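# Saving money on clothes: what I believe and what I don't

Every December my mailbox fills up with advice on how to spend less, and most of it wants me to buy something first. A label maker. A set of 9 matching bins. I run a small alterations business out of my house, the winter is slow, and I have tried plenty of these tips when I had more time than cash. Most of them did not survive the month.

**Cold water for everything.** Fine, mostly. It's easier on dark colors, and I do it. But the people who claim you'll see it on your power bill must have a different power company than I do. Mine comes out of Tevar and I couldn't find the savings with a magnifying glass.

**Half the detergent.** This one I believe. I cut back two years ago and my towels got softer. Try it for a few loads before you buy the "high efficiency" stuff, which costs more and says right on the bottle to use less.

**Vinegar in the rinse.** Maybe. Ursina Reisinger swears by it and her shirts look the same as mine. Never mix it with bleach, whatever else you decide.

**Freezing jeans to clean them.** No. You get cold dirty jeans.

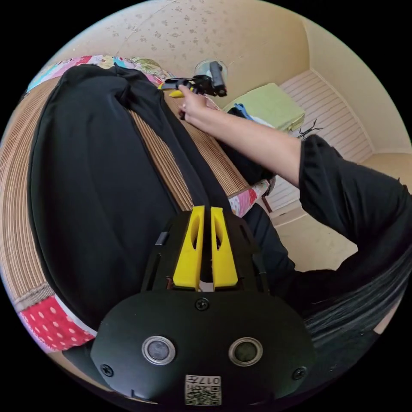
Buying cheap basics in bulk is the tip I argue about most. I once bought seven T-shirts for the price of two good ones and felt very clever until the side seams began to twist. Before you pay for anything, turn it inside out and look at the stitching, then pull gently on the seam and see if daylight shows through. Black clothes are worth extra suspicion. Something big and black folded lengthwise on the bed can look like it belongs in a nice store, and you won't know much about the fabric until you take it to a window and check the seat, knees and hems. I do that with secondhand things too, and I put about half of them back.

**Dye it instead of replacing it.** Works on cotton, works badly on polyester unless you buy the special kind, and the thread often stays the old color. Verena Sutter did a faded skirt and got orange topstitching out of it. She wears it anyway.

**Mend right away.** Yes, and I'd say so even if I didn't do it for a living. A loose hem takes one needle and an evening. Left alone, it catches on your heel and takes the fabric with it - and then you're paying me.

I still haven't made up my mind on fabric shavers. Mine is good on sweaters and chewed a hole in a sock.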